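Friday, late

Spent the evening on the old desktop again. The backup drive has been dropping out in the middle of long copies, always past the first hour, and tonight I wanted to find out if it was the drive or the enclosure. Took it out of the Womia case and hooked it straight to the board. Copied the Mevedbridge folder, nearly 500 GB, and it went through without a single error. So the drive is fine and the case is the problem, or its power brick.

Put the same drive back in the case with a different cable and it dropped after 113 files. Same message as before, "device not ready." Tried the front port and the back port. No change. 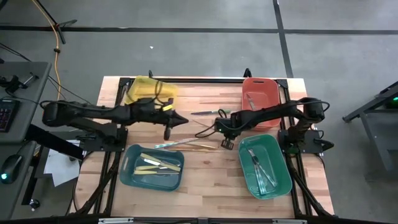

I still have the Skellia adapter in the drawer, the one I bought for the laptop. It only takes the small drives, though, so no help with this one. Looked up a replacement case and the cheap ones all have the same complaint in the reviews. Will leave the drive inside the machine for now and go without the case.

Ran the disk check after dinner. 7 reallocated sectors, same number as in January, so it isn't getting worse. Wrote it on the label anyway.

Also cleaned up the downloads folder while the check was running. Got rid of 2000 files, mostly old installers and drivers for a printer I no longer have. The machine starts no faster - I didn't expect it to.

Tomorrow: order a new power brick, 12 volt, and check the plug size first.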